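Home Docs Datasets Hardware notes Contact

# Memcombe tabletop teleoperation set

Memcombe is a set of recorded demonstrations in which a person drives a two-armed robot through short jobs at a table. It was collected by the Valau group for work on imitation learning with multi-fingered hands. The current release holds 1,957 episodes. Prys Watkins ran the collection and Lilla Dudás checked the labels.

Version 2 was posted on May 3, 2023. It replaces the first release, which had a clock error between the head and wrist streams. If you have the old files, delete them. The episode numbers were reassigned and the two versions can't be mixed.

## What an episode contains

Each episode is one folder with:

- video from the head camera
- video from the left and right wrist cameras
- joint positions for both arms and both hands
- commands sent by the operator
- a one-line text label for the job
- a success flag, set by the operator and reviewed later

Joint data and commands are sampled at 500 Hz. Video is slower and has its own timestamps, so match on time and don't match on row number. The loader in `tools/` does this for you. It picks the nearest video frame that is not later than the command.

Wrist video is stored the way it comes off the camera, with no rotation applied. Depending on the pose of the arm, the room may appear sideways. We tried leveling it in an early test and dropped the idea, as the policies trained on it did no better and the extra step made bugs harder to find.

## Jobs

All jobs are done on one wood-grain table with a small set of everyday objects. The labels are short and use the same verbs throughout: pick, place, move, hand over, press. Small objects on a plate or tray make up the largest group. They are also the hardest group for the operators, who had to bring the thumb in low without pushing the dish.
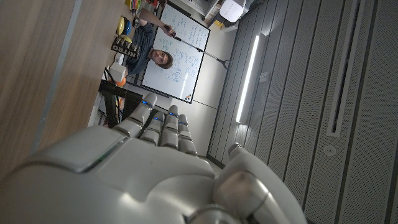
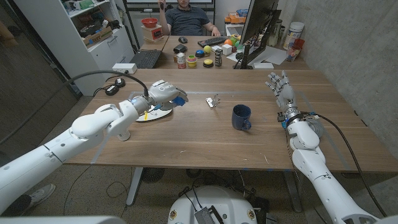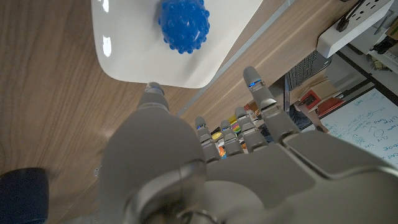 ## How the demonstrations were given

The operator controls both arms and both hands at the same time. Arm motion is sent as wrist targets, and finger motion is sent as joint targets for each hand. Both are saved before and after smoothing. Use the smoothed ones (`cmd_smooth`) unless you are studying the operator - the raw ones have some jitter in the thumb.

New operators did 20 practice runs before anything was kept. Practice runs are not in the release. An operator could stop an episode at any time, and stopped episodes are kept with the flag `aborted`. Please don't treat them as failures. Many were stopped for reasons unrelated to the job, such as a dropped connection.

## Known problems

- The background was not controlled. People, desks, whiteboards and loose items are visible in many episodes, and they change between sessions.
- Glossy objects can show strong glare in the wrist video.
- The fingers hide the object in many wrist frames. For grasp timing the head camera is usually better, but not always.
- Lights on the hands are visible in the video. Their state is not logged.
- Left-hand and right-hand jobs are not balanced. Check the `side` column before you split.
- A few labels say "cup" and others say "mug" for the same kind of object. We left these alone to keep the labels stable. Lilla has a mapping file for anyone who wants them merged.

## Splits

Train and test lists are in `splits/`. They are divided by session, so no session appears in both. If you make your own split, do the same. Splitting by episode gives scores that look much too good, as neighboring episodes share object positions and background.

## Use

Free for research and teaching. Faces may be visible in the head and wrist video, so do not use the set for anything that identifies people. If you republish frames, credit the Valau group and give the version number.

Send corrections to Prys with the folder name and the timestamp. The next batch of label fixes is planned for June. It will not change the episode numbers.

Filed under: Datasets, Manipulation, Learning from demonstration

Related items

- Nulden: replay tools for two-arm recordings
- Abbasi: baseline policies and training configs
- Memcombe version 1 (withdrawn)
- Notes on time alignment for wrist video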